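# The Long, Happy Afternoon Inside an Old Desktop

I grew up in Clilthorpe, where a machine that stopped working was a machine you opened. My first desktop came home from the Nastness swap meet in December with a dead fan and somebody else's stickers on it, and I have been fond of the big, plain office tower ever since. It asks for a bench, a good lamp and some patience, and it gives back a whole afternoon.
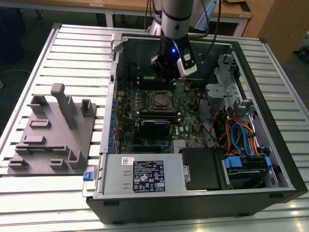

My advice to beginners is always to lay the tower down and look at it for a while before reaching for anything (bring coffee, but keep it on another table!). Old towers can be read almost like a street map once you know the landmarks. Find the power supply first, a flat metal box with a black label full of small print and warning icons, and then work your way up to the green board and the square socket where the processor goes. With no cooler sitting over it, the socket is wonderfully easy to find, little metal lever and all. Take your time here. I have spent entire evenings at this stage and never regretted one.

The other half of the pleasure is the bench itself. I worked for years on a kitchen table with a towel over it, and I lost more screws in that towel than I care to remember. 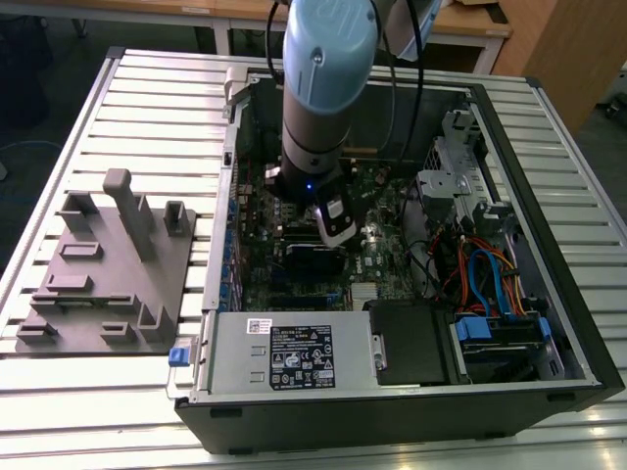
A proper surface changes everything, and I say that as someone who resisted buying one until I had run out of excuses. You want enough room for the tower to lie flat and still leave a good stretch free beside it. Aluminum slats suit me very well, and I like the idea of keeping a gray printed plate next to the case, with its own little blocks and slots, so that the bench has some order to it before the first part comes out. My own version is a muffin tin from Berhe's, the hardware store on the corner, and it has served me faithfully through 9 computers and one disastrous clock radio.

Then there are the cables. People dread them, and I understand why, but a bundle of wires is mostly a matter of following one color at a time with your finger until you reach the end.
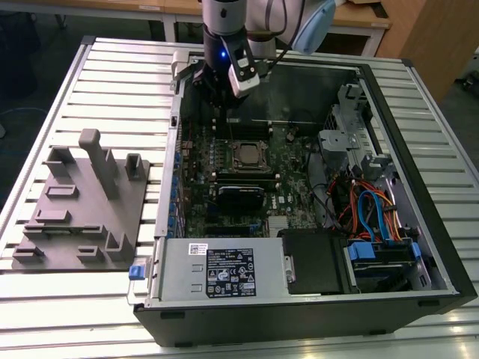

*Orange, red, yellow and blue: the cable bundle beneath the drive bay.*

I label mine with masking tape before unplugging a thing, a habit I picked up at the repair evenings in Feneck, where roughly 100 machines a year pass across the tables. A strip on each plug takes maybe 6 minutes and has saved me whole weekends. Memory comes next in my usual order, and I tell newcomers to press evenly and to listen for the clicks.
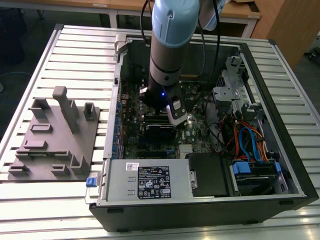 If the clicks don't come, lift the stick out, turn it around and try again, gently. It's nearly always the notch. After that I go around the case once more with the lamp, checking each plug against its tape, and only then do I let myself think about the side panel and where on earth I put it.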